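# How a Robot Learns From Its Own Hand

Some robots have a camera on top, looking down like a person at a table. The robots at Zullmont have small cameras mounted near the hand. This page explains what the Zullmont team wanted to find out, how they tested it, and what they learned.

## The question

To pick something up, a robot has to know where its fingers are and where the object is. A camera high on a wall can see both, until the arm moves in front and blocks the view. A camera at the wrist moves with the hand, so the arm gets in the way less often. But a wrist camera sits very close to the fingers, and the fingers fill up a lot of the picture.

The team asked a simple question: can a robot learn to grasp using only the wrist view?

## The lens

A normal lens sees a narrow slice of a room. A fisheye lens sees nearly everything in front of it, plus a good deal to the sides. All of that has to fit onto one small flat sensor, so the picture is squeezed into a circle and straight lines come out curved. A door frame may look like a banana.

You can try this at home. Hold a shiny metal spoon with the round back facing you. Your nose looks huge, and the walls bend away behind you. Close things look big and far things look tiny – a fisheye lens does much the same.

A computer can be given a rule for turning the curves back into straight lines. The Zullmont team left the curves in. Their program, called Narkow, learned from the round pictures directly.

## The method

Narkow is a neural network, a kind of computer program that learns from examples. Each example has two parts: what the camera saw, and how the hand moved next.

To collect examples, a person steered the robot by remote control. One try, from start to finish, is called an episode. The team recorded 3401 episodes. They used 3000 of them for teaching and kept the other 401 hidden.

Why hide any? Think of a spelling test. If you get the exact list the night before, a perfect score only shows that you learned that list. A test with new words shows whether you can spell. The 401 hidden episodes were Narkow's new words. For each one, the team compared the move Narkow chose with the move the person had made.

Ynyr Ruddock, who ran the tests, also changed one thing at a time. In one test, he covered the part of each picture where the fingers appear. In another, he covered the background. This is called an ablation study. You take away one piece and measure how much worse the result gets.

Two wrist views from the same place:

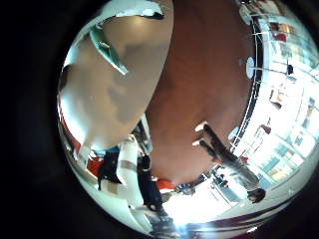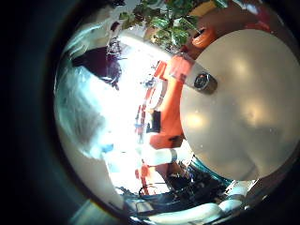 ## The result

After the teaching was done, Narkow controlled a real hand for 32 kinds of objects. It made 344 grasp attempts and completed 301 of them. That leaves 43 misses.

Covering the fingers made the score drop the most. Narkow seems to use the fingers as a ruler – if the gap between a finger and a block is small in the picture, the hand slows down. Covering the background made a smaller difference, mainly at the start of a try, when the hand was still far from the object.

Most of the 43 misses involved thin, flat things such as cards. A card lying on a table has very little edge to see or to grip.

## What comes next

A second group, at Raltlow, will repeat the test with a different hand. Repeating a test is a normal part of research. If the score is close to the first one, the method probably works on more than one robot. If it is much lower, both groups will compare their settings and look for the cause.

## Words to know

**Episode:** one recorded try, from start to finish.

**Fisheye lens:** a lens that sees very wide and makes a curved picture.

**Neural network:** a program that learns from examples.

**Ablation study:** a test in which one part is removed to see how much it matters.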